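17 August 2021

Repeat prescription day. The Birkent practice has moved requests off the phone line and onto the Wondlow form, which accepts one item per line and rejects anything with a slash in it. My tablets are listed as 50 mg, one daily. Entered that, left the notes field blank, received reference 244. Collection from the Volen Street pharmacy in five working days.

Blood pressure taken at home before breakfast, seated, left arm, two readings five minutes apart. Second reading lower than the first, as it has been since February. Both copied to the sheet for Dr. Drummond, who wants 13 days of figures before deciding on the dose. Cuff tubing is starting to split near the connector. Taped it for now and will order a replacement from Pai if the tape leaks. 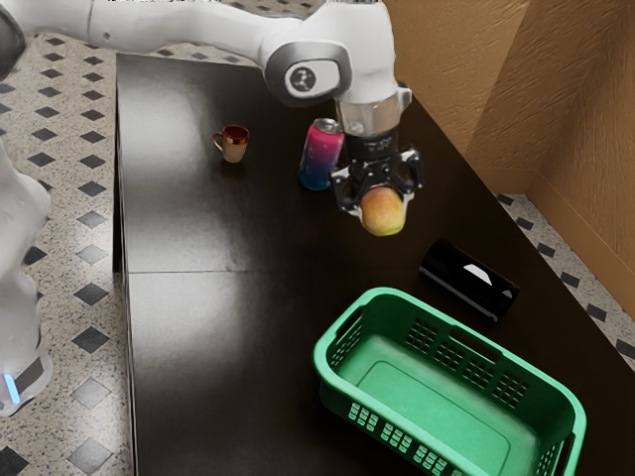
Gripper holding a peach-like fruit over the dark table. Simulation.

Rang the front desk on the matter of the flu clinic. Dates are not fixed. The receptionist said patients over 50 will get a text message first and the rest will be able to book later. Asked her to check the number on my record. It was the old one. Corrected.

Finlay Drummond's letter on the kidney test also came. Result within range, repeat in February. Filed behind the last one. Salt stays as it is, coffee down to one cup, evening walk extended to the canal bridge and back. Left knee stiff on the steps, no swelling.

Tomorrow: evening reading, new batteries for the monitor.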